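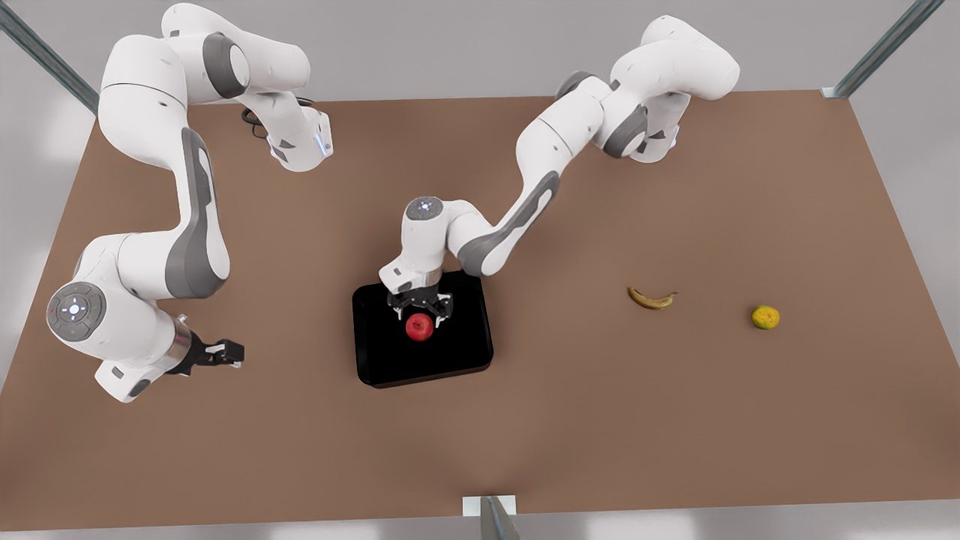 RECOVERY & CONDITIONING

Home Training Recovery Nutrition Gear Subscribe

The case for a slower massage gun

By Colette Joly

Percussion devices are sold on two figures, stroke length and top speed, and most buyers compare the second one first. Tormod Halvorsen, who designed the drive assembly for the Dreltgate handheld, regards top speed as the least useful number on the box. His unit is limited in firmware well below what its motor will reach, and its range is divided into 7 steps, with the lower steps set closer together than the upper ones.

The reasoning is mechanical. A percussion head moves through a fixed distance, set by the offset of a crank. When the head is pressed into muscle, the tissue resists and the motor has to supply enough torque to complete the stroke. If it can't, the head slows or stalls. Manufacturers describe the load at which this happens as stall force, although there is no agreed way of measuring it and figures from two brands are seldom comparable. A motor geared for high speed will often give up torque to get there. The result is a device that feels energetic in the hand and does little once it is leaned on.

The Dreltgate takes the other path. It uses an 8 mm stroke, short by the standards of full-sized units, and a reduction stage between motor and crank. Halvorsen's first prototypes had a longer throw, which testers liked on the glutes and quadriceps and disliked everywhere else. Over the calf and forearm, where there is less tissue between skin and bone, a long stroke is simply uncomfortable. Interchangeable cranks were considered and dropped on grounds of cost and sealing.

Amplitude and applied pressure

Stroke length is often confused with depth. The head does not travel its full stroke into the body. Part of the movement is taken up by compression of the attachment, part by the user's wrist and arm, and the remainder by skin and superficial tissue. A soft foam ball can absorb a noticeable share of a short stroke. A dense rubber head passes more of it on, and a narrow bullet tip concentrates it over a small area, which is why most manuals restrict that tip to brief use.

Handle geometry matters for the same reason. A T-shaped body places the hand directly behind the head, so pressure is applied in line with the stroke. A pistol grip offsets the hand and lets the unit rotate slightly on each cycle. Reaching the upper back with either is awkward. The Cimitz, a rival unit from a smaller maker, addresses this with a folding handle that locks at three angles, at the expense of some added weight and a hinge that needs occasional tightening.
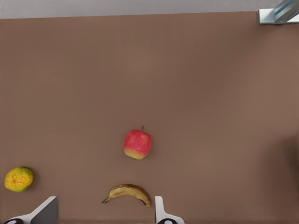 Image: Dirness Studio

Mass is a trade-off in its own right. A heavy body recoils less, so more of each stroke reaches the muscle, but few people want to hold it overhead for long. At 600 g without an attachment, the Dreltgate sits toward the light end. Halvorsen compensates with a counterweight on the crank and a soft overmould on the grip. The counterweight cancels only part of the vibration, and it is tuned for the middle of the speed range. At the lowest setting there is a perceptible knock through the handle.

What to do with it

For general use after training, the sensible procedure is dull. Start on the lowest step with a flat or round head. Let the weight of the device supply the pressure, and move it along the length of the muscle at a steady rate. Spend 40 seconds on a region, stop, and move on. Avoid the front and sides of the neck, the spine, joints, varicose veins and any area that is bruised or numb. People who take blood thinners, who are pregnant, or who have an implanted device should speak with a physician or physiotherapist first.

Expectations should be modest. Percussion may give a short-term increase in range of motion and a reduction in perceived stiffness. It is not a treatment for a torn muscle, and claims about flushing metabolic waste deserve scepticism. A foam roller covers much of the same ground for less money, and it has no battery to wear out.

Service life

Batteries are the usual point of failure. Lithium-ion cells stored fully charged in a hot car or gym bag lose capacity faster than cells kept partly charged at room temperature. Rønning, the workshop that handles out-of-warranty repairs for several brands, will replace a pack where the housing is held together with screws. Glued housings are generally returned unopened. The Dreltgate is screwed, with the fasteners under the rear label. The Cimitz is glued at the battery compartment and screwed elsewhere.

Bearings come next. A worn crank bearing makes itself known as a rattle at low speed that disappears when the head is loaded. The part is inexpensive, but access requires removing the motor, and the labour may exceed the value of an entry-level unit. Attachments should be wiped with mild soap and water. Alcohol hardens some foams and will eventually craze the coating on rubber heads.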